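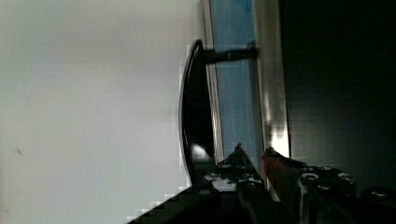 Cinovham moved its chore bench into the old Brindside unit in November, and I spent a Wednesday there with a notebook and a list of jobs I'd like to stop doing. The question was narrow: which household or shop-floor chores can a two-finger arm do today without someone standing next to it?

Reach and grip

Most chores start with picking up a part that was shaped for a hand. Thin black hardware with a glossy finish is a bad case. A highlight on a curved face moves when the wrist moves, and a planner working from the wrist view can take the highlight for an edge. Dark fingers in front of a dark part make it worse. The Citus controller handles this by slowing down near contact, so a grasp I'd finish in 2 seconds took 18.

Rods are easier. A cylinder gives the fingers the same width from most angles, and a small error along its length costs nothing. The trouble comes when the rod is fixed at its ends and the arm has to bring its own bulk in beside the uprights. Clearance is then set by the gripper housing, and housings are still large. My own hand fits behind a towel rail. I wouldn't bet on this one.

Shadows on a pale surface are a smaller problem than they were. A soft gray patch with no sharp outline used to come back from the older Golob software as an obstacle now and then - the arm would route around nothing. I didn't see that happen on Wednesday.

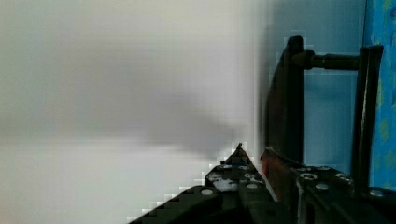
What I'd hand over now

Repeated moves between fixed points, with one part type, on a bench that stays put. Loading a fixture qualifies. Sorting clean parts into bins qualifies if the bins never move.

I would not hand over anything with cloth, or anything where the part can be knocked over and still look graspable. Of the 9 jobs on my list, I crossed off 2. The dishes stayed on it. So did wiping down shelves, which needs steady pressure around every post and bracket.

Cinovham plans to swap the fingertips next. I'd start with a slimmer housing.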